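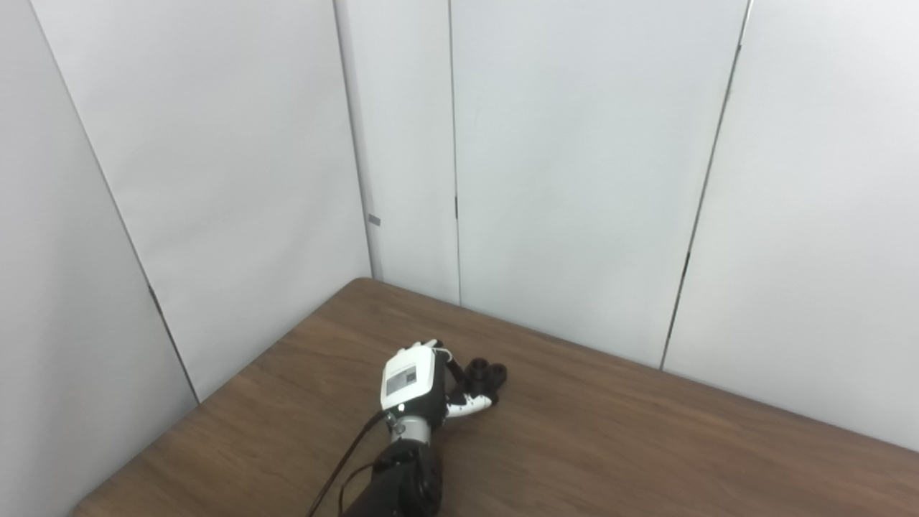

Robot hand over the table, white panels behind. Cable is on the left of the forearm.

Second hand + enclosure, what do I budget for?

Posted in Equipment & Buying by benchmonkey_let

Hi all, quick one as I have to get numbers in before the end of the week and I'm doing this between other jobs.

We're a small training workshop in Letbridge. One arm with a five-figure price tag that came out of last year's money, plus the hand in the photo. Table is a brown wood-grain one, white partition panels clipped up round the back. Works for us. Now been told there's a bit left in the pot and can I put together a list for a second station, same again more or less.

What I've got so far:

Hand, same sort of thing. Quote from Cliltov is 3,099 plus VAT. No idea if that includes the wrist connector, the quote just says "hand assy". Have emailed, no reply yet.

Panels. Bikarton do a set for 180, but don't say if hinges and clips are in the price.

Table. Can get one for 80 second hand from a place clearing out an office. Bit worried it's too light for an arm to be bolted anywhere near it.

Cable management. Nothing budgeted. At the moment the cable comes out the back of the hand by the wrist and loops out to the side in free air. Fine when the arm's just sat there, but I do look at that loop and think it's going to catch on something one day. Is there a propper way to do this or does everyone use velcro?

Spares. No clue. Fingertips? Tendons? How many do people keep in?

Total I've been told to stay under for everything except the arm and hand is 2,000. Arm is being dealt with seperately so ignore that.

Main things I want to know: what have I forgotten, and is it worth paying for a service plan on the hand in year one. Ta.

Posted 4/25/18

gantry_gav
Top contributor

Been through this twice. In no order, sorry, typing on a phone.

Ring Cliltov, don't email. Ask them straight out: wrist adapter, cable, power supply, mounting screws, software licence. Five separate things, and any of them can be missing off a one-line quote. Get it in writing with part numbers. We got caught on the adapter, had a lovely hand in a box and nothing to put it on for weeks.

Table. I wouldn't. Ok, I would if the arm is on its own stand and the table is only there to put stuff on. If the arm bolts to the table then no, get a proper bench with a steel frame and spend the money there. It's where most of your 2,000 should go. A light table rocks, then your positions are off, then you spend a fortnight blaming the software.

While you're at it think about the surface. Yours has a bit of a shine across the middle in the photo. Might be nothing. If you're ever going to put a camera over it, get something matt, or budget for a mat to lay on top. Cheap now, annoying later.

Panels, 180 is fine. Ask about the clips. If they're extra buy more than you need, they're the bit that goes walkabout. Also measure the corner before ordering. Yours has a narrow panel across the back corner, so check the new set comes with one or you'll have a different shape enclosure from the first and nothing will match up.

Cable. Velcro is ok at the forearm end. What you want is strain relief where it leaves the hand and then enough slack for full wrist rotation, held close to the arm. Run the wrist to both ends of its travel by hand BEFORE you tie anything down. There are clip-on guides for most arms, ask whoever is selling you yours. Put a line in the budget for a spare cable as well. If anything's going to fail in the first year my money's on that.

Spares. Fingertips yes, one full set per hand. Tendons, depends if the maker lets you change them yourself. Some don't and it's back to base. Ask before buying, as that's your answer on the service plan too.

Service plan: if it's back to base for everything then yes, get it, provided the turnaround is written down. If you can swap parts yourself, put the same money in spares.

What you've forgotten: emergency stop for the second station. Delivery. Somebody's time to set it up. And a shelf or box for the hand when it's off the arm, they do get knocked.

wobblybench

Just buy the 80 quid table and see how you go?? We've had a cheap one for ages and its fine. Screwed a bit of board under it.

Dont bother with service plan, total rip off.

letsgetphysical_ed

Mostly agree with the long answer above, wouldn't go with the table advice in the short one unless the arm's mounted off it. Couple of things from the money side, as I do the orders for our place and not the wiring.

VAT. You've written 3,099 plus VAT for the hand, but the panels and the table have no note either way. Put the whole list on the same footing before it goes to whoever signs it off. I've had a list bounced for exactly that.

Second quote. Even if you know you want Cliltov, get one from somewhere else. Leclerc will quote on hands if you give them a payload and the arm model. Might not be cheaper, but your finance people will ask.

Same model or newer? Worth a think. If the second hand is a different version from the first you may not be able to share spares, and the people you're training will have to learn two. I'd pay a bit over the odds for identical. Check they're not about to drop it though. Ask for the end of sale date, they ought to tell you.

Lead time. Ours was quoted as six weeks and turned up in January, long after we'd told everyone it would be running. If your money has to be spent by a certain date, find out if that means ordered, delivered or invoiced. Not the same thing and it differs from place to place.

Panels, are they there as a plain background or to keep people out? If it's safety then clip-together partitions almost certainly won't do on their own, and you need somebody to do a risk assessment for the second station. Don't copy the first one's paperwork across. If it's background only, then fine, 180 sounds all right.

Also contingency. Stick ten percent on and call it that. If they strike it out at least you asked.

benchmonkey_let

Brilliant, thanks. Arm is on its own stand so will go and have a lean on the 80 quid table at the weekend and see how it feels. Panels are background only.

Rang Cliltov at dinner. Adapter is NOT in the 3,099. Power supply is. Cable is, but only the one. They're sending a new quote with part numbers on. Fingertips we can change ourselves, tendons go back to them, so looks like service plan it is if I can get the turnaround in writing.

Bikarton say clips included, corner panel extra. Didn't have a price to hand, chasing.

Will put the estop and delivery in now. Hadn't got either down.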